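Re: [tutby-walkers] Which track with small kids?
From: Marion Farquharson
To: the Tutby family walkers list
August 2024

Hi Fiona, and hello to all the quiet ones on the list,

Fiona Jardine wrote:
> We've just moved up to Tutby with a three-year-old and a six-year-old
> and I'm hoping somebody can point us to a walk that won't end in tears.
> I've been told MacRitchie Gully is lovely but also that it's steep, and
> the council map doesn't say much. Is there a bit of water the kids can
> get near? And is the Grokville end any good, or should we start from
> the Horkar side? Pram or no pram?

Welcome! You've asked my favourite question, so put the kettle on, because I've been dragging children (and now grandchildren) up and down that gully for years and I have opinions.

Start from the Horkar side. The Grokville end has the bigger car park and the nicer sign, and everyone goes there first for that reason, but you drop 200 metres down to the creek straight away and then of course you have to bring two tired kids back up it. I did it once in April with a four-year-old who sat down on the third switchback and announced that he lived there now. From Horkar it's a gentle wander through the tree ferns, and you reach water while everybody is still cheerful.

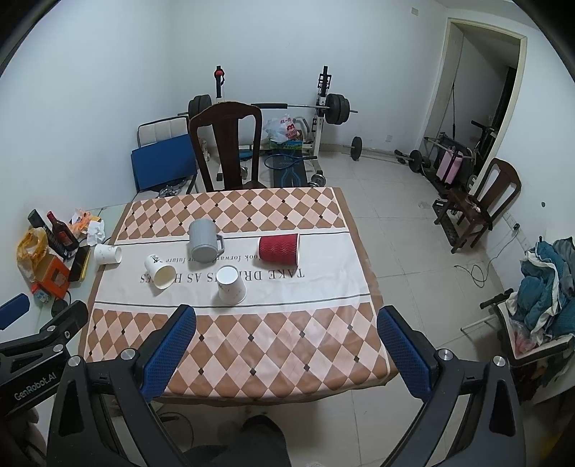 The creek crossing is where you'll want to spend your time. There's a gravelly beach on the near side, shallow enough for gumboots in most weather, and the rocks are just the right size for small people to chuck. My lot used to build dams there by the hour and then cry when we knocked them down to let the water through, so perhaps warn yours about that part in advance. Yabbies live under the bank on the far side – a bit of string and a scrap of bacon rind will keep a six-year-old busy for ages, and they go back in when you're done.

Leave the pram at home. It's only 4 kilometres there and back, but there are 14 timber steps just past the second bridge and they're the tall, old-fashioned kind. We used a carrier until ours were nearly four and I don't regret it, though my back might.

You asked about the map. The council one is fine for the car parks and not much else. I've scribbled my own notes over the years, so I'll put the Horkar walk in here in case it helps anybody else who's new.

The Horkar walk, in order

1. Park on the grass verge by the old tennis court and go through the gate on the left. Please shut it, there are sheep. Toilets are back at the court and there are none further on, so make everyone try, even the ones who say they don't need to.

2. Follow the flat path along the fence until you come to the first bridge. Ours always played trolls here. Allow more time than you'd think for trolls.

3. After the second bridge come the steps. Hold the little one's hand, as they get slimy after rain, and have a biscuit at the top. The log there fits a family of five if you're friendly about it. 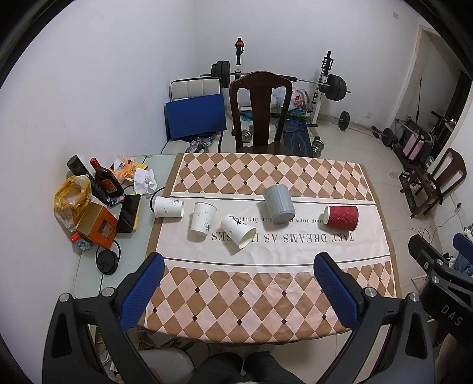

4. Take the right-hand fork down to the creek. The left one goes on up to the lookout, and it's a grand view on a clear day, but save it for when the younger one is five or so. There's a drop at the top with only a wire along it.

5. Come back the same way. I know people like a loop, but the loop puts you out on the Grokville road with no footpath and log trucks coming round the bend.

Take a full change of clothes for each child and leave it in the car, and one for yourself too if you're the sort who gets talked into helping with dams. Check for leeches at the log on the way home. They're little ones and they don't hurt, but it's better to find them there than in the bath.

If you'd like company the first time, just sing out. We're often up there in the school holidays and the grandkids would love someone new to be trolls with. I've still got a child carrier in the shed as well, a bit faded but all the buckles work, and you're very welcome to borrow it.

Warmly,
Marion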